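Gasten Short Film Festival: Submissions FAQ

Last updated 3/27/20

Is the festival still happening in September?

Yes, as of this writing. If the dates move we will change this page first and then email everyone with an open submission. Please don't write to ask whether we've sent the email.

What counts as a short?

Anything up to 14 minutes, credits included. We used to leave credits out of the total, and then a filmmaker sent us a four-minute comedy with nine minutes of thank-yous.

How many films do you get, and how many do you take?

Last year we received 3929 entries and screened 176 of them. We know how that looks. The programmers, led by Rosalía Vidal, watch every film to the end, including the ones with dream sequences.

Do you accept student work?

We do, and it goes into the same pile as everything else. There is a lower entry fee if you upload a current student ID. An ID from 2009 is a nice keepsake, but you'll pay the regular fee.

Can I send a work in progress?

Temporary sound and unfinished color are fine. A title card reading "BIG CHASE GOES HERE" is a harder sell, though we did once take one.

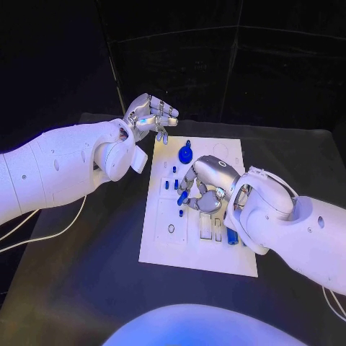 Two arms, one white board.

Which categories can I enter?

Fiction, documentary, animation, and Kaltum, which is our late-night program for films that don't fit the other three. You pick one category per film. Programmers may move your film to another, and people moved to Kaltum sometimes take it personally. They shouldn't, it has the best crowd.

Does my film need to be a premiere?

No. If it has been online for a year and your aunt has shared it twice, we'll still watch it.

What file should I upload?

Use the Zimgate upload page linked in your confirmation email. Files must be MP4 or MOV, with English subtitles burned in if the dialogue is in another language. Links to a folder containing other folders will be returned to you.

Is there prize money?

The Fujimoto Prize for best short is $900. The audience award is a glass plaque, heavier than it looks, and the winner has to get it home.

Can I get feedback if I'm turned down?

Not in writing. Bence Virág holds an open hour at the festival for anyone who entered, selected or otherwise. He is kind about it, but he does take notes while he watches, and he brings them.

Can I swap in a new cut after I've entered?

Once, up until the deadline. Label it "new cut." We have no way of telling "final," "final2" and "FINAL use this" apart.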